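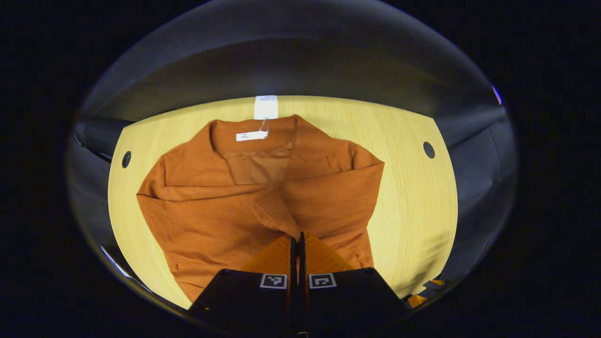 Photo: Stason Stores, Mellor branch

Monthly safety check - shop floor and stockroom
Branch: Mellor
Date of check: 31st August

1. Fire exits free. YES. The back door was blocked by 4 boxes from Kaler, moved during the check.
2. Aisle width 90 cm or more. NO. By the fitting rooms it is only 70 cm. Please move the sock stand.
3. Extinguishers in date. YES. Next service is in November.
4. Ladder condition. YES, but one rubber foot is worn. I ordered a new one from Enar - order 153.
5. Folding tables stable, no sharp edges. YES.
6. Tag strings and pins not left on the floor. PARTLY. I found pins under the till.
7. First aid box complete. NO. Plasters are missing, same comment as last month.
8. Lights in stockroom. YES. One tube is blinking.

Points 2 and 7 must be closed before the next check.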